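Comparing Two Fingertip Pads for Bin Packing with a Two-Arm Cell
Annick Cormier and Urmas Siliņa, Julmont project group
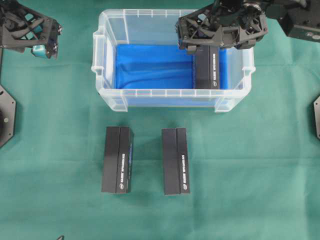
Which pad should be used for packing boxed goods?
The softer Cluteo pad. It dropped fewer boxes than the Sakalauskas pad under the same controller settings.

1. Method
Each trial consisted of one pick from the table and one placement in the bin. The controller (Zokbridge) ran the same recorded approach path for both pads. A drop was logged when the box left the fingers above the rim. Boxes that tilted on release were logged separately and did not count as drops. We ran 281 trials: 133 with the Sakalauskas pad and the remainder with the Cluteo pad.

2. Results
The Sakalauskas pad gave 17 drops, the Cluteo pad 2. Most drops occurred during the lift, when the wrist began to turn. Tilted releases were similar for both pads and were more common close to the bin wall, where the fingers have little room to open.

3. Limits
Only one box size was tested. Grip force was set once in October and was not tuned for each pad, so a firmer setting may narrow the gap. Pad wear was not measured. The Cluteo pads were refitted on a Tuesday after one screw worked loose, and the six trials before that were repeated.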